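3.2 Cooler layout and restocking

Coolers in the Gusodville stores were all glass-door type, stocked from the front. Draft planogram from Orkano, May version. Staff mostly followed it, not always. We logged facings per shelf at opening and again at close, 51 days total, around 2,000 entries after cleaning. Entries with no shelf number were droped.

Two ways of holding cans turn up, sometimes in the same cooler (Fig. 3). Upright in clear trays, one behind the other. Or on their sides in gravity-feed channels, lids out. The second type hides the front of the label, so the shopper goes by lid and whatever body color shows.

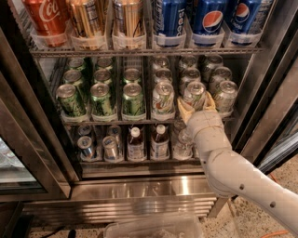
Figure 3. Upright cans in clear trays (top shelf) and cans lying on their sides in gravity-feed channels (middle shelf), green to the left, pale silver-white to the right.

Color blocking matters more on the lying shelves. Green next to pale is easy to tell apart at arm's length; two pale flavors side by side are not, and the Zawadzka survey form had 40 complaints on exactly this. Mixed channels were coded as errors only if the wrong can was at the front. Wrong cans deeper in the channel were noted but not scored, see Rallow protocol, section 2. Upright trays coded the same way, exept that turned labels got there own code.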